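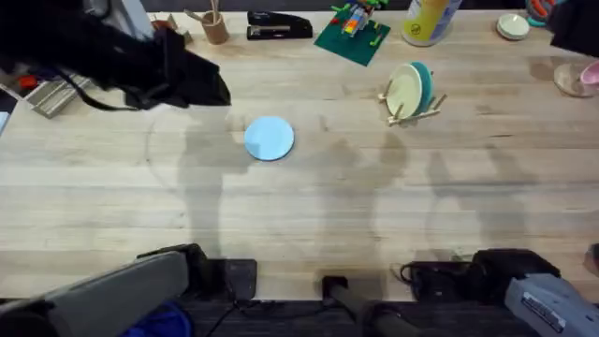

November 27, 2025

I have been meaning to write about the little wooden dish rack for weeks now, and every time I sit down to do it the kettle boils or the dog wants out and off I go again. So, a cup of tea beside me and the door shut, let's have a go at it.

For years I stacked my small plates in a pile, the way my mum did and I suppose her mum did too. The trouble with a pile is that the colour you want is always on the bottom. You lift off the top ones, put them down somewhere, slide out the one you're after, and then you have to put the others back (or you don't, and they live on the bench until tea time). The rack came from a secondhand shop in Enard, where I'd gone looking for a lampshade. It's a very plain thing, just light wooden pegs in a flat base, and I paid 5 dollars for it. I never did find a lampshade.

It's small, so it won't do for the big dinner plates, and I wouldn't trust it with anything heavy. But the coloured ones stand up in it beautifully! I put the pale yellow in front and the teal tucked in behind, and I love the bit of teal rim that peeks out around the side. I know that's a silly thing to be pleased about. I've moved them the other way round a couple of times to be fair to the teal, and I always go back.

The light blue disc is still lying out flat on the wood while I make up my mind about it. Three colours in a row might be lovely, or it might be too much of a good thing. My neighbour votes for all three. My sister thinks I should put the blue one under a pot plant and be done with it.

You'll also have noticed that the far side of the table has turned into a bit of a desk. The round tan pencil cup has wooden sticks in it, and the stapler has settled in next door. I do keep meaning to take the stapler back to the study, but then a recipe comes apart and I want it right where it is. I've decided a table can be for plates and paperwork both, so long as I clear a space before anyone sits down.

A few of you asked after my last post how I look after pale timber. I wipe it with a cloth that's barely damp, going along the planks, and dry it straight after. Once in a while I rub in a little oil and leave it overnight. The rack gets the same treatment, only with an old toothbrush in between the pegs, which is fiddly but quite soothing with the radio on.

Next week I'm hoping to get to the tea towel drawer. It won't shut any more, so it has rather jumped the queue.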